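Subject: Re: [cell-users] right gripper letting go early on bin sort

Answering inline, in a rush, have to hand the cell over at 4.

On the October thread, Sewwandi Kodikara wrote:

> Seeing drops again on the Prothero cell. Right side only as far as I can tell. Arm goes into the red bin, closes, reports a good grasp, then opens by itself before the lift. No error on the pendant. Second time it did it the arm kept moving as if it was still carrying, and came down hard over the tray side. Protective stop, nothing bent that I can find.
>
> Two questions. Did anyone change the grip force after the Skamberg visit? And is it safe to keep running the left arm alone while we look?
>
> Sewwandi

Force first. Yes, changed, that was me. Dropped it for the small clear pieces because we were marking them. Should have posted it here, sorry. But I put the old value back this morning and it still let go, so force isn't the whole story.

What I ran: same program, both arms, slow speed, 182 cycles. 11 bad ones. Every bad one on the right, every one with the wrist turned in toward the wall. None at all with the wrist straight. Left arm clean the whole way thru.

Setup is same as yours, yellow bin left, red bin right, pushed together, tray off to the side. 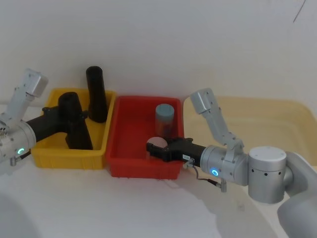
Both grippers down in the bins, black cup on the left, small clear piece at the right fingertips.

My money is on the gripper cable. When the wrist turns in, the loop goes tight and I think we lose the signal for a moment. Gripper comes back up in its default state. Default state is open. Somebody picked that, way before my time, and I don't love it.

Pulled the log for a bad cycle. Grasp flag true, then a gap, then the flag is STILL true because the controller holds the last value it got. So the arm has no idea. That is your "kept moving as if it was carrying". To me this is the real fault, the cable just shows it up. With a light plastic piece, who cares. With a jar of something over the edge of the table I care a lot.

Wiggle test with the arm stopped and power to the gripper on: got it to drop out 2 times by hand, connector end. Couldn't get it to do it at the gripper end. Not proof but close enough for me to order the part.

On running the left arm alone: please don't yet. Both arms share the stop circuit but the program doesn't know one is parked, and it will still hand out moves for the right. Manuela Melis wrote a left-only version for Prudasham, if she can post it we could use that. Manuela?

Until then:

- cell stays in slow mode, gate closed, no reaching in to fix a dropped piece. Stop it first. I know it's slow. Stop it first.
- nothing glass and nothing full in the bins
- if you see a drop, save the log before you reset, the reset wipes the gripper part
- don't tape the cable down. Emrys Cadwaladr did that on the old cell and it pulled the connector half out

Cable is on order from Peltidach, their part 836, the longer one. No ship date yet. Lawal Okonkwo has the controller side: he's going to make a stale grasp flag count as a fault so the arm halts where it is. I asked for that to go in before the new cable, otherwise we fix the symptom and forget about teh rest.

Sewwandi, can you send me your log from the hard stop, and which way the wrist was turned if you rememeber? If it was straight then my cable idea is in trouble.

Also whoever has the torque driver, it's needed back.

Urmas Sproģis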